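We use cookies to remember your login and to measure traffic. By continuing to browse you agree to our cookie policy. Accept | Manage settings

Storing potatoes through winter without a root cellar

flendale_ron
I put in two long rows this year and the vines are dying back faster than I planned. Guessing I'll dig in September. We have no basement. What I do have is an attached garage that freezes at the back wall in January, a hall closet that stays at house temperature, and a spare fridge. Last year I kept everything in the closet and by Christmas they were soft with sprouts as long as my finger. Where do people without a cellar put them?

mossbank
Garage, but on the house wall, up off the floor. Mine go in cardboard boxes with newspaper between layers and an old blanket over the top. I lose a few every year and don't worry about it. Cure them first in the dark for 2 weeks before you box anything. If you skipped that last year it explains part of your trouble.

Pal_in_the_dirt
Seconding the curing. Don't wash them either. Brush off the loose dirt and leave the rest until you're ready to cook.

tuberous
I wash mine. Have for years. Hose them on the lawn, dry them in the shade the same afternoon, then into the boxes. We eat them through March. I think the no-washing rule comes from people who box them damp.

Pal_in_the_dirt
You may be getting away with it because your fall is dry. I'm near the coast and anything I rinse grows mold by Thanksgiving. Ron should go by what his own weather is like.

flendale_ron
It's pretty damp here. I'll leave the dirt on. What about the fridge? It's sitting there plugged in with nothing in it but soda.

mossbank
Too cold. They turn sweet and they brown too fast if you fry them. Fine for mashing, I suppose.

Yến Trương
I use the fridge every year and would argue with that a little. Set it as warm as it goes, and bring the potatoes out to the counter a week before you want them. A lot of the sweetness goes away. I wouldn't fry them but roasted they're good. Mine are in paper bags with the tops open.

The other thing I'd say is sort them before you store them, and sort by skin. Anything nicked, green or scabby goes in the kitchen basket to be eaten first. Anything clean and firm goes to storage. I do it on a cutting board so I can turn each one over in decent light.

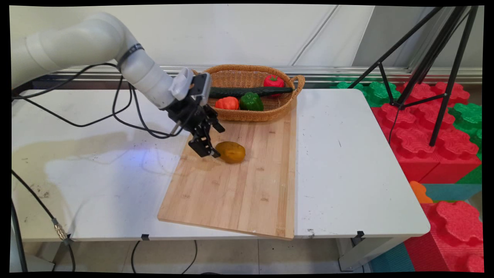 Potato on the bamboo board, wicker basket behind it.

Thin-skinned yellow types don't keep as long for me as russets, so I plan on using those up first whatever they look like. I grew 15 plants of yellows this year and that's plenty for two people.

stiltico
Which yellow? I had Yukon Gold keep until February in a garage.

Yến Trương
Seed potatoes from a neighbor, no label. So it could be the variety. I only know they go soft on me.

tuberous
Agree on sorting. One bad one in the middle of a box will ruin the six around it, and you'll smell it before you find it. I check mine once a month.

gretura
Has anyone buried a cooler? I saw it done with an old chest cooler sunk to the lid and straw bales on top. Ron's garage sounds like more trouble than it's worth if it freezes.

mossbank
Tried it. Water got in during the thaw and I lost the lot. If your ground drains well it might go better. Mine is clay.

stiltico
For the garage, get a cheap thermometer with a high/low memory and leave it where the boxes would go. You want to stay in the low to mid 40s. I moved my shelf 2 feet closer to the house door and it stopped dropping below freezing.

flendale_ron
Ok. Russets in the garage on the house wall, yellows in the fridge in paper bags. Thermometer is going out tonight. Do onions go on the same shelf?

Pal_in_the_dirt
Keep them apart. Onions want it drier than potatoes do. Mine hang in the laundry room.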